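Gino's Bad Month: Your Questions About the Stall Fault

I've been getting the same handful of questions ever since I mentioned in the April notes that Gino was out of action, so I'm putting the answers in one place. If yours isn't covered, leave a comment and I'll add it when I get a chance.

Who or what is Gino?

Gino is the little arm Joana Caldeira and I built for tending flowers in our workshop in Trerville. He has a wrist camera and a pair of soft fingers, and his job is to nudge leaves aside, look at blooms and (on a good day) take off the dead ones. The wrist and fingers are our own work. The base drive is a Wultier kit we bought used, and the motor controller is a Hosoda board.

So what went wrong?

He pushed when he should have stopped. I had him easing toward a stem one evening, a little after 7, and he touched it, bent it, and just kept leaning. Normally he feels the extra load, backs up and tries again from another side. This time he kept going until the stem snapped and the fingers ran into the shelf behind it. I hit the stop button and that was that.

Did anybody get hurt?

No! One stem and my pride. I was standing well back with my hand near the button, and I'm really glad I was, because Gino can pinch hard enough to make you yell. Please don't run a machine like this with your face down beside it, even a small one.

Why didn't the load limit catch it?

This took us ages. The limit was set correctly and the Hosoda board was obeying it. The trouble was that the load reading was old. We log the readings into a buffer that holds 1000 samples, and when it filled up, my code quit adding new ones but went right on handing the last value to the safety check. So as far as the check knew, the arm was floating in free air, nice and relaxed, forever. I wrote that bit of code, so no blaming Wultier or Hosoda for this one.

How did you find it?

Joana found it. I was convinced it was mechanical and spent two whole evenings with a screwdriver, checking set screws and tugging on things. She plotted the load readings against the motor commands and the load line went perfectly flat well before the stem broke. A real sensor is never that quiet - there's always a bit of jitter in it. Lesson learned: plot first, screwdriver second.

Was anything mechanical wrong too?

Sort of. While I had the covers off I came across a cable that was rubbing every time the wrist turned. It had nothing to do with the crash, but it would have bitten us sooner or later, so I rerouted it and put a fresh sleeve on it.

What did you change?

The buffer now drops its oldest reading and keeps going. Every reading also carries a time stamp, and if the newest one is stale the arm stops and waits for me to press a button. I lowered the speed near plants too. It makes him slow as molasses, but the flowers don't seem to mind.
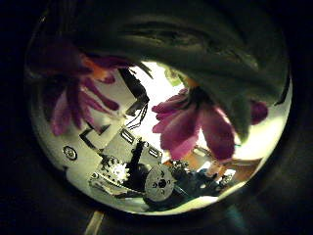

The other thing I changed was the startup check. Before he gets anywhere near a plant, I now press on the fingers by hand with the motors off and watch the number move on the screen. If it doesn't move, we don't run. It takes over a minute when I'm being careful, and yes, I've been tempted to skip it, and no, I haven't.

Can the camera be used as a backup for the load reading?

People keep asking me this one. I wouldn't count on it. Petals and leaves get right up close to the lens and cover whatever is behind them, so the camera can easily lose track of what the fingers are about to touch. Arnel Umali wrote to suggest a separate touch switch on each finger, wired straight to the stop circuit so my code can't get in the way. I love that idea and the parts are on order.

Is Gino back at work?

Part time. He's doing short runs with one of us at the button the whole time, and no cutting yet, only looking and nudging. I want to pull the load cable out in the middle of a move on purpose and see him stop, with every tool we use, before the snips go back on.

Can I have the new code?

Yep, as soon as Joana has gone through it. If you're running the old version, please switch off the motors and wait for the update. Turning the limit down won't help you, because the check is still reading the same frozen number.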